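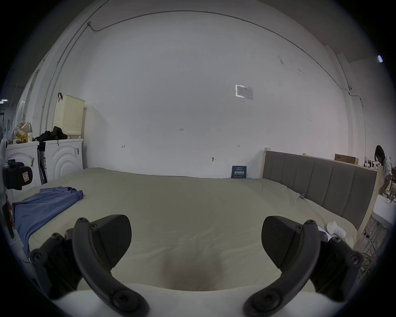 Section 4: Laundry chores with the Grokent gripper

Revised 7th February

Can a machine do your laundry yet? Parts of it, yes, and those parts are a joy to set up! This section covers moving one piece of clothing from a bed to a basket. Folding is still a work in progress (see Section 6).

Before you start

Smooth the sheet as well as you can. Small wrinkles are fine, but a deep crease can look a lot like a sleeve to the software.

Move phones, toys and clips off the bed.

Set-up

1. Check that both finger pads are tight on their brackets.

2. Turn on the controller and wait for the steady green light.

3. Open the fingers all the way. The screen should read 144. If it shows a lower number, run Home Fingers and try again.

4. Lay one shirt on the bed, bunched up any way you like.

5. Choose Pick Cloth, then Slow.

6. Watch the first lift with your hand near the stop button. When the shirt clears the sheet, press Continue.

7. Repeat with the basket in a new spot. Do this at least 19 times before you switch to Normal speed.

CAUTION: Keep hair, hoodie strings and loose cuffs away from the fingers while they close.

CAUTION: Do not use the gripper to load a washer that is running.

Note: Dark clothes in a heap are the hardest case. In our December runs at Vusville, the gripper made 3,106 picks and dropped 481 of them, mostly black socks and tights. Barış Polat got much better results by adding a lamp on one side, so give that a try!

If the gripper picks up the sheet along with the shirt, press Stop, open the fingers by hand and raise Pad Height by one step.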